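Pelex Handheld Steamer, five months in

Bought in May, writing this 2 October 2024, so plenty of use. Quick version: good steamer, annoying tank, buy it if you hate ironing boards. Long version follows, typed fast on a lunch break so forgive me.

Background. I had a Goossens iron for years. Heavy thing, leaked brown water on a white shirt the morning of a funeral, went in the trash that night. Did not replace it for a while. Wore a lot of knits. Then my sister's wedding came up and I had a linen dress that looked like it had been slept in by someone else, so I started reading steamer reviews at midnight like a normal person.

Narrowed it to two, the Pelex and the Barov. Barov was heavier and had a metal plate. Pelex was cheaper, longer cord, and the shop in Skondonstead had one on the shelf so I could hold it. That decided it. I have small hands and bad wrists and a lot of these things are shaped for a bear.

What's in the box

Steamer, water tank (clips on the back), a brush thing, a little heat mitt, a measuring cup I lost in a week. Manual in very small print. No travel bag, which the Barov has. Not a dealbreaker, I use an old pillowcase.

The brush clips over the front. Supposed to open up thick fabric like coats. It works ok on a wool coat, pointless on anything else. Falls off if you knock it. I keep it in the drawer.

The mitt is too thin. You'll feel the heat through it if you hold still. Use an oven glove.

Heat up

Quick. Fill, switch on, go brush your teeth, it's ready when you get back. There's a light that stops blinking. The light is on the top where your thumb goes so you cover it constantly. Dumb. But you learn to hear it, there's a sort of tick and then it goes quiet.

Do not pull the trigger before the light stops. You get spit. Big drops, right on the front of whatever you are wearing to work. Did this four or five times before it sank in. First puff always goes into the sink now.

Steam

Strong enough for most of what I own. Cotton shirts fine, viscose excellent, polyester blouse basically falls flat by itself. Jersey dresses great. Curtains, really great, I did the whole bedroom pair while they were hanging up and that alone was nearly worth the money.

Linen, hmm. Linen takes patience. You have to pull the fabric tight with your other hand and go slow, then go over it again from the inside. It will never look pressed. It looks relaxed, if you want to be kind. For the wedding I did the dress the night before and then again in the hotel bathroom, and it was fine, photos are fine, my mother still said something.

Forget sharp creases. Trouser fronts, pleats, shirt collars that need to stand up, none of that. If you wear a suit every day buy an iron. I mean it.

Hems and seams

This is where I'd want more power. Flat panels go smooth in one pass and then you get to a double stitched hem and it just sits there being thick. The layers hold the wrinkle. Best method I found is lay it down flat, steam it, then press along the stitching with the side of your hand through a towel, let it cool before you pick it up. Slow but ok. Any light cotton with a wide hem is the same story.
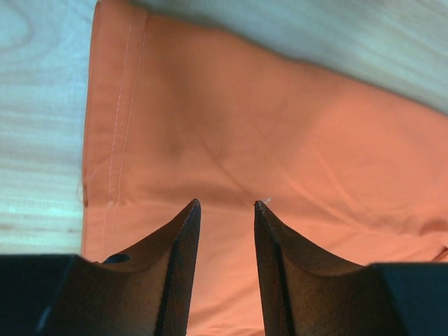

Two rows of topstitching at the hem, soft wrinkles across the rest. And a loose thread.

Check for threads and pulls first by the way. The steamer head has a seam around the plate and it will catch a loose end if you drag it. Caught one on a sweater cuff and got a nice long pull, had to fix it with a crochet hook. Snip first then steam. Small scissors live in the same drawer as the brush now.

Also, steaming flat on a table. The manual says dont. Everyone does it. Fold a thick towel under, tilt the head so it isn't pointing straight down, keep the tank less than full or it gurgles and drips. And don't do it on wood you care about without the towel! I have a white ring on a side table from June that is not coming out. Tried mayonnaise. Table smelled of mayonnaise.

The tank

Ok. The tank. This is my main complaint and the reason it loses a star.

The manual says it holds 300 ml. Sounds plenty. It gets me through a couple of shirts and part of a third, then you're back at the sink. For one outfit in the morning it's perfect. For a laundry pile it's a pain. The curtains took so many refills I stopped bothering to put the cap on properly, which leads to my second point, the cap. Rubber flap, tiny, has to be pushed in at both ends. Looks closed when it isn't. Water down the sleeve.

And it doesn't like our tap water. We have hard water here and by July the steam was getting weak and there were white flakes coming out on dark clothes. Descaled with the vinegar method on page 7 of the manual, ran it through, rinsed, ran it again, smelled like a chip shop for two days. Since then only filtered water and no flakes. Wish I'd done that from day one. So do that from day one.

Weight, noise, cord

Weight is fine empty. Full, you notice it after ten minutes, more if you are working up high like on the curtains. I swap hands. My friend Ohemaa Ankrah has the Barov and let me try it for an afternoon and that one is noticeably heavier, I would not want to do curtains with it. Hers does steam harder though, and the metal plate gets you closer to an ironed look on a cotton shirt. She does her collars with it. So if your wrists are good, maybe look at that one.

Noise, a hum and a hiss. The cat leaves the room. Can't hear the radio over it but it's not vacuum cleaner loud.

Cord is long, thank god. Reaches from the outlet by the bed to the back of the door where I hang things. It is stiff though and wants to stay coiled, and it twists round on itself as you work. Unplug it and let it dangle once in a while.

Things I tried it on that weren't clothes

Tablecloth, good. Do it on the table, after it's laid, before the plates.
Pillowcases, good but why.
Couch cushion covers, good, also took a smell out.
Wrapping paper ribbon, don't.
A felt hat, very good! Got a dent out of the brim that had been there two winters. Shape it with your hands while it's warm.
Bathroom mirror, just fogs it up obviously, I dont know what I expected.
Kids costume with glued on sequins. The glue let go. Sorry to my nephew.

Support

Had to email Pelex once becuase the trigger lock got stuck on. Reply came in two days, they told me to wiggle it sideways with the power off, I wiggled it, it came loose. Hasn't stuck since. They did not offer a replacement and I didn't ask. Warranty card wants you to register online and the site wouldn't take my postcode the first time, went through on the second try on my phone.

Price

I paid 29 on offer. Seen it higher since. At 29 it's a yes. At double I'd be grumpy about that tank and would tell you to think about the Barov.

Some reviews on the shop page complain it died after a month. Mine hasn't. I empty the tank every time and leave the flap open to dry, maybe that helps, maybe I'm lucky. There were 1,000 and something reviews when I last looked and most of them are one line long, so that's partly why I'm writing this much.

Good
Fast to heat
Light enough, cord long
Brilliant on viscose, jersey, curtains
Fits in a drawer

Bad
Tank too small, cap is fiddly
Light hidden under your thumb
Weak on thick hems and linen
Mitt is a joke
No bag

Four out of five. Would buy again, with filtered water and a proper oven glove in the same basket.

Edit: someone asked if it works upside down or sideways. Sideways yes if the tank is under half. Upside down no, it spits and then stops, and you have to stand it upright for a minute before it'll steam again.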